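Section 4. Marking out the packing table

Read this section before you touch the tape. Most people read it afterwards, on a Friday, with a ruler in one hand.

The table is where everything from the Onton shelves gets sorted, wrapped and boxed. The blue lines tell you where things go. They are a working layout and will be pulled up and relaid many times, so please don't fall in love with them. 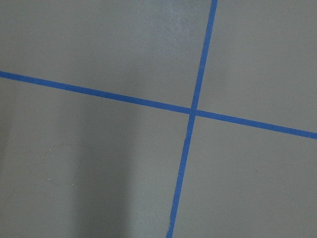
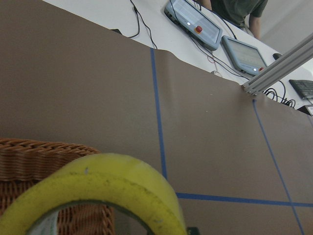 Fig. 4. Blue tape on the surface. In the second picture the lines are laid on brown paper, with the packing tape and basket at the near side.

4.1 What you need

Blue painter's tape, one roll
Brown paper, enough for the working half of the table
Packing tape
One basket, for whatever is waiting to be packed
A long straight edge
A pencil, which you will lose

Note: painter's tape and packing tape are different things and do different jobs. Painter's tape marks the table. Packing tape closes boxes. Anyone who has tried to get packing tape off brown paper will know how the paper feels about it.

4.2 Laying the paper

1. Clear the part of the table you mean to cover. Moving everything six inches to the left does not count as clearing.

2. Unroll the paper and cut it to length. Leave it flat for 35 minutes with something heavy at each end. Thulani Van der Merwe uses the old Steyn catalogues, all 843 pages of them, and this remains the best use anyone has found.

3. Smooth the sheet outwards from the middle with a flat hand. A few faint wrinkles are fine. If the far edge lifts a little, leave it until the lines are down and then look again.

Caution: do not iron the paper. This caution was added in December.

4.3 Laying the lines

4. Start with the line that runs side to side. Stick one end down, pull the tape lightly and lower it on to the surface in one go. Do not stretch it, or it will creep back overnight.

5. Lay the second line across the first, front to back. Let the tape overlap where the two meet. There is no need to cut a neat join; it takes ages, and the overlap gives you a point to measure from.

6. Check the crossing by eye. It need not be a perfect right angle. If you can live with it from the doorway, carry on. Gwawr Wynne could not live with it from the doorway and relaid it four times -- it then looked much as it had on the first go.

7. Add a third line only if you need to split an area for small items.

8. Run a thumbnail firmly along both edges of each strip, right out to the ends. The ends are where it frays, picks up fluff and starts to look sorry for itself.

4.4 Setting out

9. Put the basket at the near side, where you can reach it without leaning over the lines. Leave the packing tape next to it. It will get grubby on the outside. Wipe your hands first if this bothers you.

10. Place one item in each marked area and wrap it there. Items straddling a line belong to whoever put them down, and so does the argument.

Note: Ferkora boxes are 72 mm taller than the old ones and need the larger area. Turn them flap side towards you.

4.5 Upkeep

Replace any strip that has lifted. Peel it back slowly and low to the surface; on paper, pull too fast and you will be returning to step 2.

Change the paper when it tears or when you can no longer tell the marks from the coffee. Marietjie Potgieter keeps a tally inside the stock cupboard door and reports some 373 boxes to a sheet, though she admits the last few were packed on bare table.

Spare painter's tape is on the second shelf. If it isn't, see Section 9, Missing items.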